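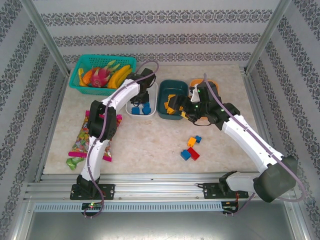
Figure 3. The two-arm cell during a block-sorting demonstration. Both arms are mounted on the front rail; the right gripper is reaching into the teal bin.

3.2 Collecting the demonstrations

All demonstrations were recorded in the Zidovora cell, a tabletop closed in on three sides by patterned panels. We swapped the panels between sessions so that the policy would not come to depend on one background. The pale grey set with dark bands in Figure 3 was the one used most, and it was also the hardest for the depth estimate, as the pattern repeats along each wall.

Each arm was driven by its own hand controller through the Kanaujia teleoperation software. An operator sat facing the rail from the open side and worked both arms at once. We recorded joint positions, gripper opening and the video from the fixed camera, all resampled to 30 frames per second before storage. Nothing was smoothed at this stage.

The sorting task asks for blocks to be moved between a small white tray, a bin and the open table. The instruction names a colour and a target, for instance "put the blue blocks in the tray". Blocks that do not match the instruction are left where they are. Other objects stay on the table throughout — toy fruit in a mesh basket, a bag of sweets — and they are never the target in this task. They do appear as targets in the packing task of Section 3.4, so the two sets share a good deal of their visual content.

We collected 300 demonstrations of sorting. Before each one the operator scattered the loose blocks by hand and moved the tray and bin to new places within reach of both arms. Containers were allowed to stand close together, which meant that the arms often had to work near each other. An episode was stopped and marked as failed if the arms touched, or if a block left the table. Failed episodes were kept in a separate split and are not used for training here, though 50 of them serve as negatives for the success classifier in Section 5.

Episodes lasted about 25 seconds. Longer ones nearly always came from picking blocks out of the bin, where the walls limit how the gripper can approach. Operators dealt with this in different ways. One group tilted the wrist and took blocks from the side; the other came straight down and accepted more missed grasps. We gave no guidance on which to use, and both styles are present in the Utia and Zastier splits — in unequal shares, a point we return to when comparing the two policies.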